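Unit 4: Western Blotting, or How to Lose Two Days to a Membrane
Course notes for the protein methods lab. Shona Innes, with additions by Anas Belkadi

Read this before you come in. The blot takes most of two sessions, and the people who skim it in the corridor are the people who put the membrane on the wrong side of the gel. You will recognize them by their beautifully blank film.

What we are doing

You will run lysates from two cell lines on a gel, move the proteins to a membrane, and probe for actin and for one kinase of your choosing from the list on the bench. Actin is the loading control. It is there to tell you whether each lane got the same amount of protein, and it has been cheerfully ignored in more figures than any other band in biology.

Samples

Thaw lysates on ice. Your protein assay from Unit 3 gives the concentration; if you lost it, you get to do the assay again, and Samah Abdel Rahman will lend you the plate reader and a long look. Bring every sample to the same volume with lysis buffer, add loading buffer with fresh reducing agent, and heat at 95 degrees for 5 minutes. Spin briefly so that the condensation comes down off the lid. Load the ladder in lane one. People get creative with this, and then they can't tell which end of the gel is which.

Running and transfer

Start at a low voltage until the dye has stacked into a thin line, then turn it up. Stop when the dye reaches the bottom. If you go for coffee at this point, the small proteins will leave too.

For the transfer, wet a PVDF membrane in methanol first. Nitrocellulose doesn't need this. The sandwich goes, from the negative side: sponge, paper, gel, membrane, paper, sponge. Roll out the bubbles with the clean tube. A bubble leaves a perfect round hole in your data, usually on top of the band you wanted.

Write up the lane order as you load, in the shared notebook, and name the file with your initials and bench number. "blot_final_new2" belongs to no one and will be graded accordingly. 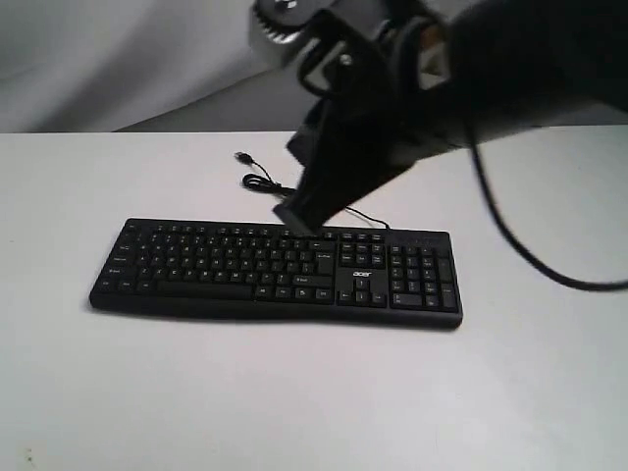 Stain with Ponceau S once the transfer is done. It takes a couple of minutes, it washes off, and it shows you whether there is any protein on the membrane before you spend antibody on it. Photograph it. Your report needs that photograph, and last January half the group remembered this after the rinse.

Blocking and antibodies

Block for an hour in 5% milk in TBST. If your target is a phosphorylated form, use BSA, as milk is full of casein, casein is phosphorylated, and your background will look like weather.

Dilute the primary in blocking buffer and leave it overnight in the cold room on the rocker. Check that the rocker is rocking. The starting dilution on the data sheet is a suggestion made by someone with different cells and, I suspect, more patience. Marwa Belkadi ran a dilution series for the course antibodies, and her table is taped inside the cupboard door. Trust the table.

Next morning, wash in TBST, 4 changes, five minutes each, with enough liquid that the membrane moves. Add the secondary for one hour at room temperature. Wash again, just as long. Short washes are the most common cause of a gray blot, followed closely by denial.

Reading the result

One band at the expected size is good news. Several bands may be isoforms, breakdown products, modified forms, or an antibody with broad tastes. You can't tell which from one blot. The knockdown lysate is there to help: a band that fades in the knockdown lane is a reasonable candidate, and one that doesn't move is probably something else.

For quantitation, use an exposure with no saturated pixels. Subtract the background, divide by actin from the same lane, and resist decimal places. A student once handed in a fold change of 3,238 from a lane where actin was a faint smudge. Arūnas Kairys still has it on his office wall.

For the report

Ponceau photograph, full uncropped blot with the ladder marked, actin from the same membrane, and a paragraph on what you would change. "Nothing" has never yet been the right answer. Reports go in the tray outside room 210.

Last updated: January
Questions: Shona Innes, room 210 | © Protein Methods Teaching Lab | Back to top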